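Friday mornings at Buvomstead are for folding and wiping down

Neighbours have been giving up their Friday mornings to get the upstairs rooms at Buvomstead ready for the autumn, and a cheerful business it has been by all accounts. 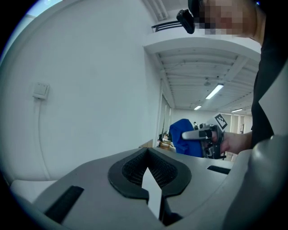
Cloths, cupboards and plenty of tea

The big tidy began in August, when Achilleas Sfakianakis put a note on the door asking whether anyone could spare an hour or two with a duster. He had hoped for three people and got 14, a good many of them carrying their own buckets (and one a very welcome fruit loaf, still in its tin).

Since then the walls have been washed, the windows done inside and out, and the cleaning cloths, which had lived for years in one great tangle at the bottom of a cupboard, are being sorted by colour, folded and put away on proper shelves. Blue ones are for dusting and general wiping, and anything too far gone is put by for the bicycle repair class.

"I did think we might be finished in a fortnight," said Achilleas, "but then we opened the second cupboard, and there was a lot more in it than any of us remembered, so we put the kettle on and carried on."

A sale of spare crockery and curtains has brought in £355 so far, and the money will go towards new shelving from Liapis, the joiners down the road, who have kindly offered to fit it as well.

Sessions start at 10am and run until 12, with tea afterwards for whoever would like to stay. Old pillowcases and clean jam jars are also wanted, and can be left by the side door at any time.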